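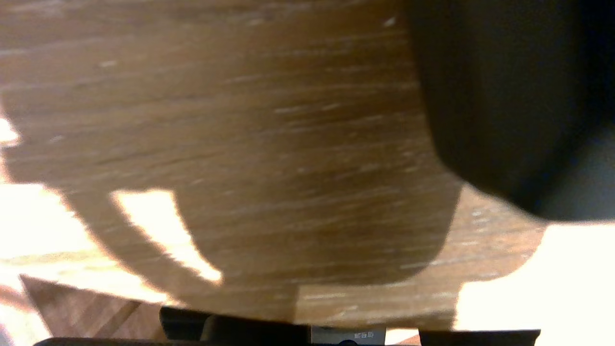

Wood grain up close, part of it in shade.

Getting grass stains out of football pants

Football season is the best time of year at our house, and it also means a pile of filthy white pants by the back door! I have washed them for two kids over four seasons now, and I still get a small thrill when a knee comes up white.

Shake the dirt off outside first. Pull the knee and thigh pads (check both legs, I have run a pad through the wash more than once) and turn the pants so the stains face you. Rinse from the back of the cloth with cold water, so the mud gets pushed out the way it came in.

Grass is tougher. Rub in a little liquid detergent with an old toothbrush, going in small circles, and let it sit for about 2 hours. Then soak overnight in cool water with a scoop of oxygen bleach - and skip the chlorine kind, it can turn stretchy fabric yellow.

Wash cold, and look at the knees before anything goes near the dryer. Still green? Soak again! Heat sets a stain like you wouldn't believe. I hang ours on the shower rod and they're ready by morning.
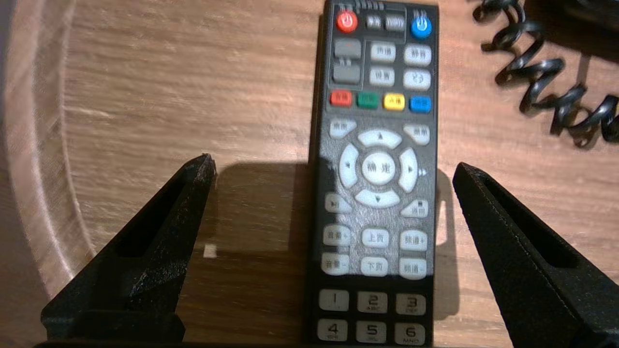 Nadine Zein wrote in to say that she does the toothbrush step with plain white bar soap and likes it better on the belt loops, where liquid just runs off. I tried it in April after spring practice and it did a great job on the hems too. Wet the bar first, and rinse the brush between pairs.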